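Home | Issues | Authors | Field Notes | Search

3. How we looked at the seeds

I should say at the start of this section that I never meant to write a paper about chickweed relatives. I went up to Umthorpe in April to help Myrtle Haverford sort out her herbarium cupboards, and somewhere in the third cupboard was a folder of small white-flowered plants, all filed under one name, that plainly didn't belong together (Myrtle had suspected as much for years and was delighted to have someone to argue with). This section covers what we did with them.

3.1 Sheets and fresh plants

We began with the pressed material. There were 1,079 sheets across the Umthorpe and Kaltdale collections, and I went through every one with a hand lens and a great deal of tea. Old labels are a joy and a menace. Reginald Holloway's are the best of them, with the slope, the soil and the neighbouring plants all written out in pencil, and I leaned on them heavily when choosing where to go looking for living plants. Other collectors gave us "damp bank" and left it at that.

Valeriano Rivas and I then visited 5 of the sites on Holloway's labels. The plants were still growing at all but one, where the bank has been built over. We took whole stems only where a patch was big enough to spare them, and otherwise made do with a few ripe capsules, folded into paper packets and marked with the site and the height of the parent plant.

3.2 Opening the capsules

The seed coat is where the two forms really part company, so we wanted seeds straight from the capsule, before they'd rubbed against one another in a packet. Each capsule was softened overnight in water with a drop of washing-up liquid, then slit along one side from the base. I counted the teeth at the mouth of the capsule first, as they tend to snap once you start cutting. Seeds went on to damp blotting paper in the order they came out, and we kept a note of any that looked shrivelled or badly filled. My early attempts were dreadful and I've left those capsules out of the results altogether. Valeriano's hands are much steadier than mine!

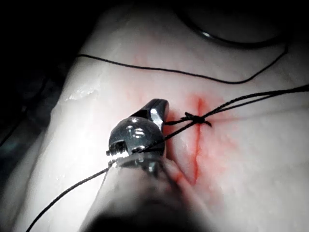 Figure 2. Metal instrument tip over a pale pad.

3.3 Measuring and scoring

We measured 100 seeds of each form, along the longest side, under the same microscope and on the same setting. Delphine Rosenthal scored the seed coats without knowing which site any of them came from, giving each a mark for how tall and how pointed the bumps were. I scored them separately afterwards, and where we disagreed we sat down together and looked again. Most of our quarrels were over seeds that weren't quite ripe, and in the end we dropped those too.

Leaf hairs were scored from the middle pair of leaves on each stem. I'd hoped they would turn out to be useful, but they vary so much with shade that I wouldn't trust them on their own, and I'd ask anyone using the key in section 5 to go to the seeds first.

Comments (2) | Shares (5)

Contact the editors | Copyright the authors | Back to top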